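Groseo (planner)

Groseo is a grasp planning and control package for robot arms, written in its first form by Sayaka Sekiguchi and maintained by Haruto Imai and Catherine Strachan. It takes camera views, proposes grasps, scores them, and hands the winner to a motion planner called Fona. The name has no agreed meaning, and the manual offers two.

Most development is done in simulation, where dropped fruit is cheap.
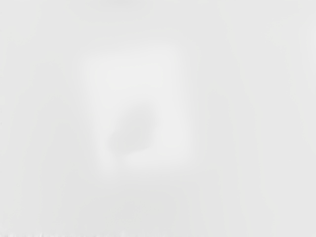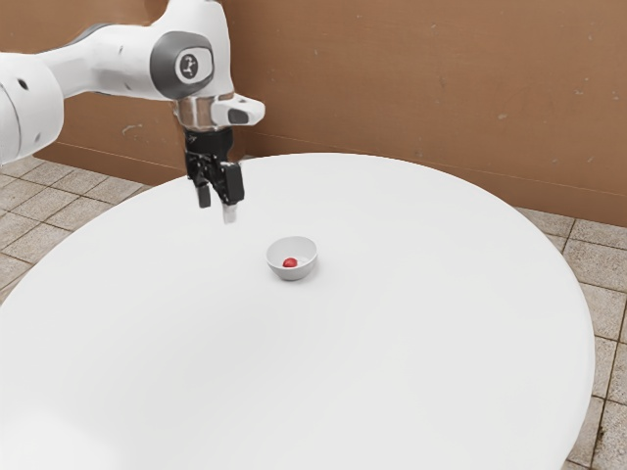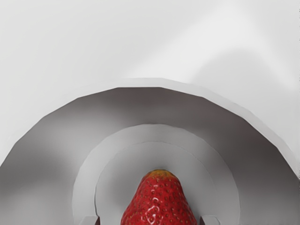
Simulated camera views, including one of the arm over a table and one of a strawberry between the fingertips.

Does Groseo need a 3D model of an object before it can plan a grasp?

A model is optional. Without one, the planner builds a rough shape from depth readings and samples 200 candidate grasps on it. With one, it samples fewer and is more confident, sometimes without cause.

Design

Candidates are ranked by a small network trained on 2,717 simulated grasps, of which 1,322 were labeled failures. Sota Hattori, who did the labeling, has described the failures as the more educational half. The top 9 candidates go to Fona, which rejects any that would put the elbow through the table.

Control runs in a separate process, so that a planner crash leaves the arm holding still. Early releases did not separate the two, a period the changelog covers in one sentence.

Tooling

Dandik, a log viewer bundled since the second release, replays each run with camera views and joint positions on a shared clock. It has more users than the planner.

See also: Fona (motion planner); Sugiyama format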